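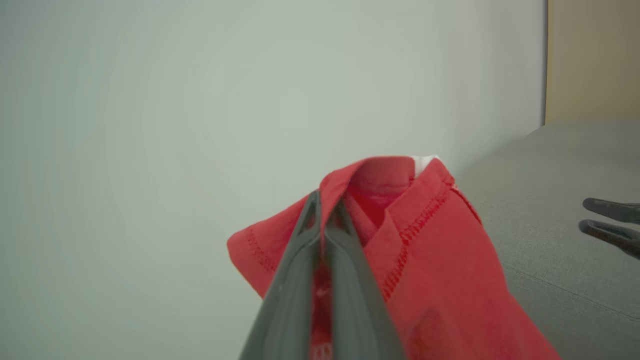
Figure 3. Wrist view with a fold of the red garment held between the fingertips.

4.2 Home Build and Laundry Task

The Ulard arms were assembled at home from printed parts and tuned by Shuk-fan Lu in July. Each trial starts with a garment on the sofa and ends at the basket. We recorded 103 trials, of which 61 were completed without intervention.

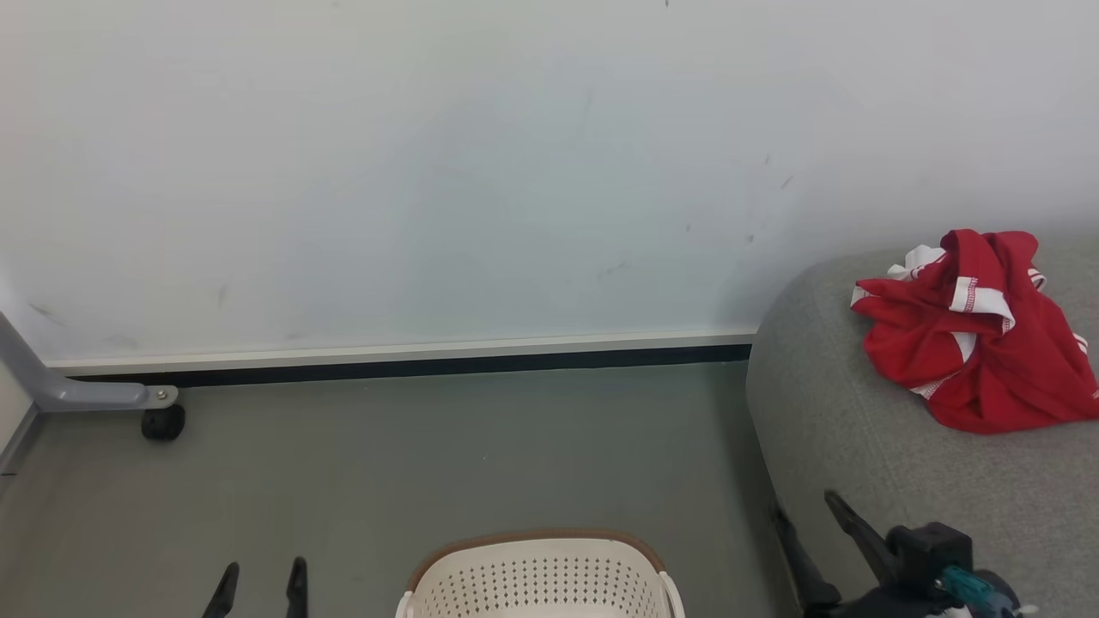
Figure 4. Head view showing both grippers, the sofa and the basket.

The head camera locates the basket rim; final alignment of the fingers relies on the wrist views. A grasp attempt begins with the fingers open, and a trial is stopped after 38 seconds.

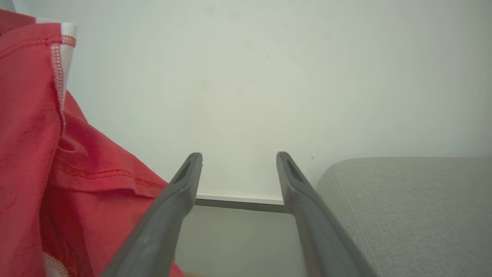 4.3 Failure Cases

Most failures were missed grasps at thick seams.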